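Project report: Keeping a tan rubber cord in shape on a wool-free hat stand
Sculpture and Soft Materials, second term

What I wanted to do

I started this project wanting to make a display for hats that looked a little less sad than a foam head. My sketchbook name for it was Grusness, which I made up on the bus and then got stuck with. The idea was a line drawing in the air made out of cord, with a hat sitting under it or inside it, so you'd see the hat and the drawing at the same time. I'd seen people do this with wire and loved it, but wire snags knits (I have ruined one scarf this way already and I'm still mad about it). So, rubber cord!

My advisor, Sándor Jakab, asked me in the first meeting what the cord would do when I let go of it. I said it would stay put. He wrote that down, and at the second meeting he read it back to me. Fair enough.

Materials

I bought my cord from a shop called Trisus, which sells it by weight off a big spool in the back. I picked tan so it would show up against something dark. The hat is a black knit beanie, nothing fancy, a bit stretched out. For a work surface I used a large white foam board laid over a table. I thought about a black surface for about 2 minutes and then remembered what color the hat was.

The board got grubby pretty fast. I tried wiping it with a damp cloth, which spread things around, and then with an eraser, which was better. A few smudges never came off and I quit fighting them.

First tries

Version one was a spiral. It looked like a spring and nothing else. Version two was supposed to be the outline of a head in profile, and my roommate guessed "a boot," then "a map of somewhere." I kept that one for a week before I took it apart, partly out of pride.

Version three, which I called Niven, is where I stopped planning a picture and just let the cord make loops. I'd bend one, see which way it wanted to lean, and put the next loop where it could hold the first one up. That worked so much better. The loops lean on each other and on the hat, and the knit has enough grip to keep them from sliding around if you're careful.

The layout I settled on

By the last Thursday session I had a setup I liked. The beanie lies flat toward the back left of the board, a little crumpled, and the cord goes over and beside it. Several loops arc over the top of the hat. Then the lower section opens out into one large ring with a straight piece running across it on the diagonal, reaching down toward the middle of the board. I like the ring best. All the busy stuff is up by the hat and then there's this big quiet shape next to it, and the black and tan against white is really clear even from across the room.

I tried the beanie stuffed with paper too, so it stood up like there was a head in it. The loops slid right off. Flat is less dramatic but the cord has something to rest on.
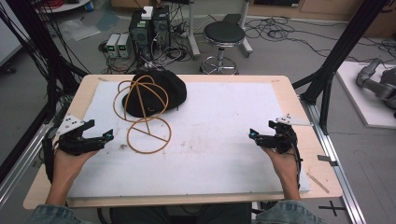
What went wrong

The cord remembers the spool. Every piece I cut wanted to go back to being a coil, and the straight diagonal took me longer than all the loops put together. I ended up leaving it weighted under a row of library books overnight, and by the next afternoon it had mostly given in.

I also cut too short the first two times. If you do this, leave a lot more than you think, you can always trim it!

What I'd change

I'd try a thinner cord for the arcs and keep the thick one for the ring. Sándor thinks I should drop the hat completely and let the cord stand alone, and I see his point, but then it isn't a hat display anymore and I'd have to rewrite the whole first page. I may try it over the summer under another name (Grollari is next on my list). I'd also like to see it with a lighter hat, maybe gray, and the cord in black.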